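Against the open kitchen

Moved into the flat on Astlow Street in September. Nice light, decent rent, and no kitchen. I mean there's a kitchen, it's just in the living room. One long counter along the wall, then the couch. No door. Every place I looked at was like this. Every single one.

I've had enough of it.

Onions, for a start. Fry an onion at six and the curtains smell of it at breakfast. So does your coat. So does the book you left on the arm of the couch. The hood over the stove does something, I guess, mostly noise. You can have the hood or you can have the radio.
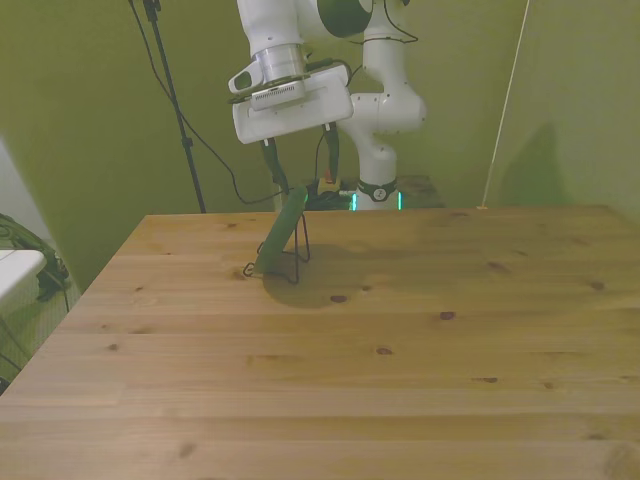 And the noise goes both ways. Dishwasher during the movie. Movie during the phone call. My sister's old place in Tarkholm had a kitchen with a door, a tiny thing, you could touch both walls. We had 18 people there one New Year and it was fine. People squeezed in, got handed a knife, squeezed out again. Door shut, dishes hidden, dinner served. Nobody saw the sink untill morning.

Now the sink is at the party. You sit down to eat and it's looking at you.
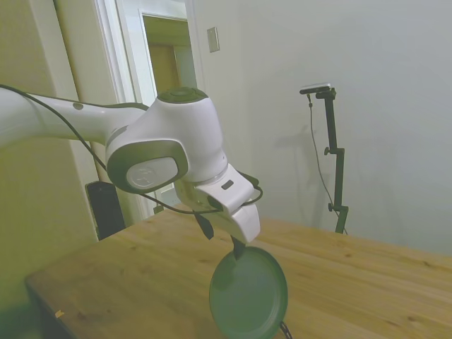 Opinion | Home & Street
By a staff writer, the Sulum Letter

The argument for open plan is always company. The cook isn't shut away. Okay. But did anyone ask the cook? Some of us like being shut away. Half an hour alone with a pan and bad music, best part of the day. I don't want to chat while I'm counting minutes on rice. I don't want to be watched cutting up a chicken, I'm not good at it.

Then the money. The Chevalier building, down by the bridge, has 64 apartments and I walked through three of them before I gave up. Same layout every time. Take out a wall and a door and you can call the whole thing a "great room" and charge for it. Less to build, more rent. Funny how that works.

Yes, small homes need light. I get it. Kitchens with no window are grim, I had one, wouldn't go back. So put glass in the wall. Put in a sliding door. A hatch! My grandmother had a hatch and it was the best thing in the house, plates out, plates back, little doors closed.
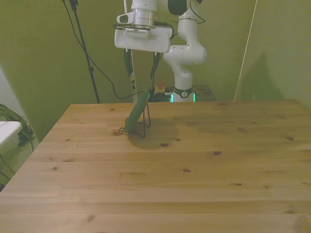 Heat too, forgot heat. Oven on in July and the whole apartment is the oven. With a door you lose one room. Without one you eat on the steps outside, which I did, most of the summer, with a bowl in my lap.

I've priced up a folding screen. Three panels, cheap, kind of ugly. It won't stop the smell and it won't stop the dishwasher. It'll hide the sink though, and I'm ordering it tonight. If the landlord wants to talk about sight lines he can come over and eat fish with me and then go home and smell his jacket.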